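From: Krisztina Szekeres
To: packing-list
Subject: Re: Small black boxes and trays, before the office move

Dear colleagues,

Thank you to those who replied. Vilém Šimek wrote:

> The inventory shows 27 items of this kind and the Skedier
> sheet shows 13. Which are we to follow? I would also ask
> that the white table be kept for sorting only.

The inventory is correct. The Skedier sheet was last revised in February and should not be used.

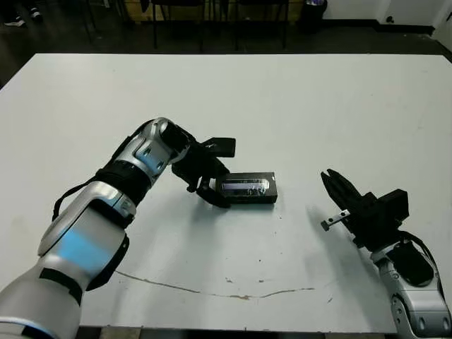 Mr. Šimek's second request is approved. Other items should go to the shelves by the door, and labels may be collected from Danica Slanina.

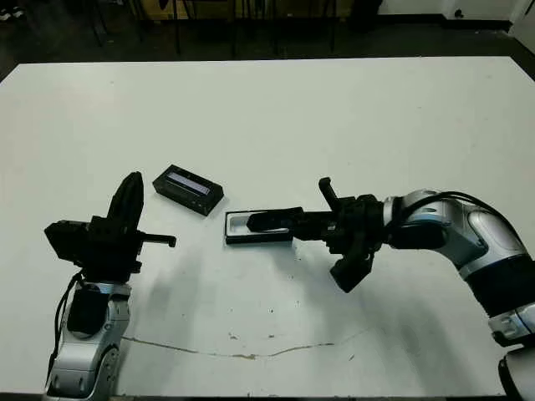
Boxes and trays are to be recorded on separate lines, even when they are stored together. Several members have entered a pair as one item, and this accounts for most of the difference in the totals. A tray with a pale interior, lying open beside its box, is still a separate entry. Kvido Zeman will correct the entries already made.

Scratched pieces should be kept - surface wear alone is no ground for disposal. The notice sent to all departments is repeated for reference.
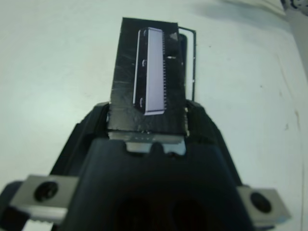

Usora Building, Tuesday, August 14, 2018

Departments are asked to complete the sorting of small items before cartons are issued. Each carton is limited to 2 layers, with paper between them. Questions should be directed to Ľubomír Jireš.

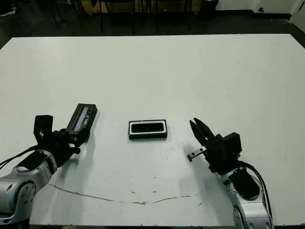
Procedure for cartons

Place trays flat, opening upward. Write the department name on the short side of the carton and leave the lid unsealed until the contents have been checked.

Krisztina Szekeres
Office Services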